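June, evening, at the desk in Kondwood

Notes on the Marnar episode log, second pass.

Marnar ran for 337 episodes and I have now the summaries for 258 of them. The rest must come from the old program guides, which Nii Boateng keeps in boxes in Skikthorpe. He promised to scan two boxes this month. I asked him to begin with the wedding year, where our log is weakest.

Corrections made today:

- Dr. Dogbe leaves the hospital before the fire, not after. Aba Addo noticed it, and I checked the tape. She is right.
- The twin sister is first mentioned by name in a phone call. I had written that she is first mentioned at the funeral.
- The two actors who played the judge are now in separate rows. Please do not merge them again.

The quiz book is a different problem. It has a question about who pushed Mrs. Dogbe into the lake, and the printed answer does not agree with the episode. I keep both versions and mark the book version with a B.

The file with all the cast names has passed 2,000 lines and opens slowly. I will split it by year when I have a free morning.

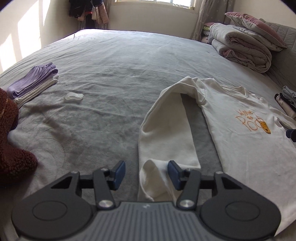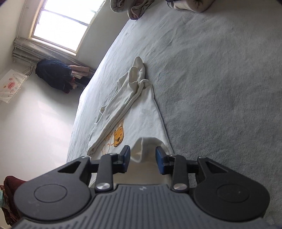
Still open: the order of the last scenes in the final episode. My tape has the airport first and then the kitchen, but Aba remembers the kitchen first. Maybe there was a shorter version for the repeat. I will write to Nii and ask if his guide gives a running time for both.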